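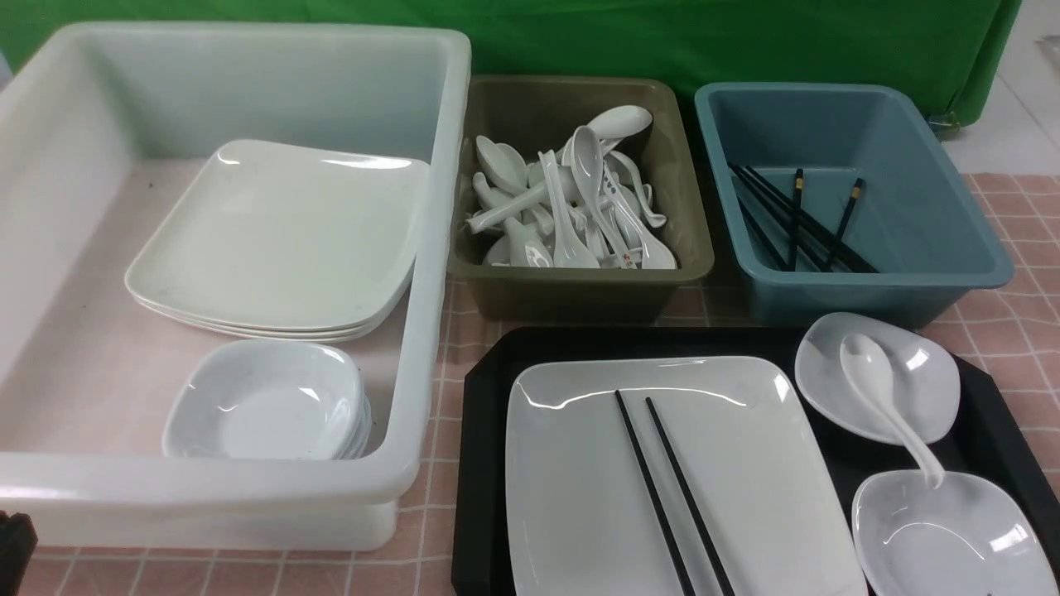

Square plates and small bowls in a plastic bin.

Trevaskis Hall Hire: Your Questions

How do I book?
Ring Ebony Donnelly on the hall number, or fill in the form by the door and post it through the slot marked Post. The slot marked Keys is for keys.

What does it cost?
£122 for the main hall, all day. The small room is cheaper and smells faintly of badminton.

Is crockery included?
Yes, and so is washing it up. We own a dishwasher in the sense that it is bolted to our floor.

Can I have a band?
You can, until 8 in the evening. The neighbours have strong views and our phone number.

How many cars can you park?
Fewer than you are bringing. Try Wemorero Road, which is a three minute walk, or longer in wedding shoes.

Is there heating?
There are two heaters. The one by the stage works on a timer that Algirdas Lūse understands. Please ask him before pressing anything — he would much prefer to be asked.

May I use confetti?
No. We are still finding bits of last August.

When do I get my deposit back?
Within two weeks, once Aroha Lockyer has looked round the place. She looks under things.

Can I bring my dog?
Yes, on a lead. Children are also welcome, same terms negotiable.

Prices last changed 11/28/18.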